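Chapter 6
Planning and Budgeting for Handling Equipment

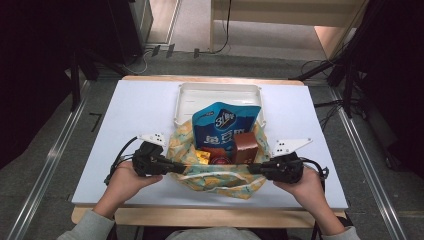

Equipment budgets for flexible handling work are usually built from the price list outward: an arm, a gripper, a controller, a mounting frame. The method used in this book starts at the other end, with the items to be handled. Soft bags, glossy snack packs and small printed boxes place different demands on a gripper, and a purchase made before those demands are written down tends to be made twice.

The chapter follows the planning work for a packing cell at Gradby, a distributor of mixed grocery orders. Kibet Waweru prepared the first equipment plan in October. It listed one arm and one pair of fingers for the full product range of 170 items. Erick Minja, reviewing the plan, asked for the range to be sorted by stiffness and surface before any quotation was requested. The sorted list showed 50 items that the proposed fingers could not be expected to hold, most of them in flexible packaging.

6.1 Cost categories

Four categories are used throughout the chapter.

Capital cost covers the arm, the controller, the end effector and the work surface.

Integration cost covers mounting, cabling, guarding and software setup. Cable routing deserves its own line, as it is often left out of early estimates and then charged at site rates.

Demonstration cost covers the operator hours and hand-held tooling needed to record how a task is done. At Gradby the plan allowed 200 recordings for each product group and a total of 800 for the cell.

Running cost covers finger replacement, calibration, floor space and support contracts.

6.2 Comparing quotations

Two suppliers, Sirko and Lostow, quoted for the Gradby cell. Sirko gave a single price including integration. Lostow priced the hardware alone and billed integration by the day. The two figures cannot be compared until both are restated in the four categories above. Table 6.1 gives the restated values, and Section 6.3 explains how the unpriced items were estimated.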